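# Showing the robot a task: common questions

These answers cover remote-control sessions in Wandside, the practice room software used at the Jusbridge site. If you teach by moving the real arms by hand, the first two answers still apply.

### Do I need any programming?

No. You do the task yourself through the robot's arms, and the software records the joint positions and what the head view shows. Most people are comfortable after one afternoon.

### How many times must I show the same task?

For a simple pick and place, we ask for 44 good attempts. Tasks that use both arms need more. The largest set we keep, Sarmiento, has 800 attempts, shared between several operators.

### What counts as a good attempt?

One that goes from start to finish without a long stop. A small correction on the way is fine — leave it in. If you drop the object and can't reach it again, press Discard and start over.

### Can I choose which arm to use?

Yes, but keep to the same arm for the whole batch. Swapping halfway gives you two small batches, and neither will train well.

### My attempts won't upload. Why?

The Unasia server takes batches of up to 4 gigabytes. Split anything larger and send the parts separately. Uploads that stop at 83 per cent have usually lost their label file; add it again and retry.

### The room looks tilted in the head view. Should I fix it?

No. Record with the view you are given.

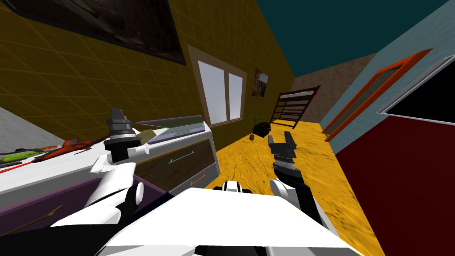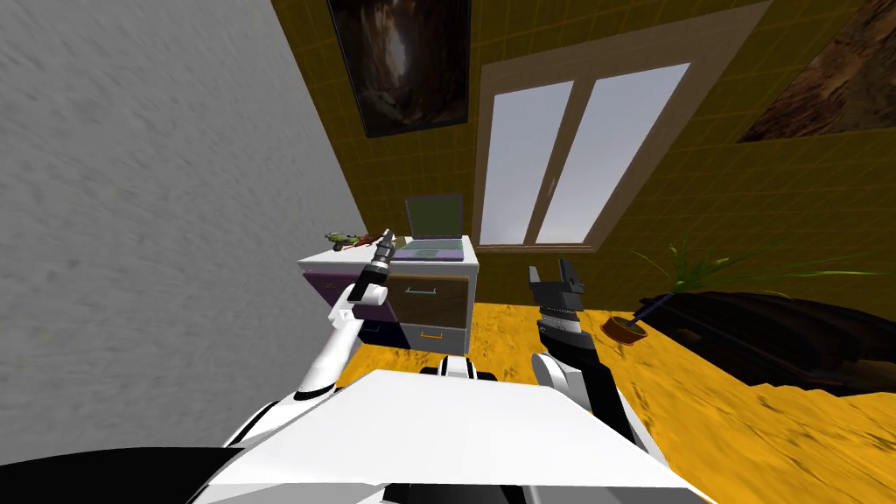
Room layouts are saved with the task, and you should load the same one each time you come back to it. Changing the furniture between attempts is a separate setting, switched off for beginners. When you practise lining up a gripper, pick a target you can find again from a different angle. The small green object near the left gripper, with the red one beside it, will do for this, and the drawer handles on the white unit are harder because they are thin. Bring the gripper in slowly, stop short, check your height, then carry on. Keep the other arm still until you need it.

### Can I stop and finish a batch later?

Yes. Choose Save Batch before you close the program. Unsaved attempts are cleared at midnight.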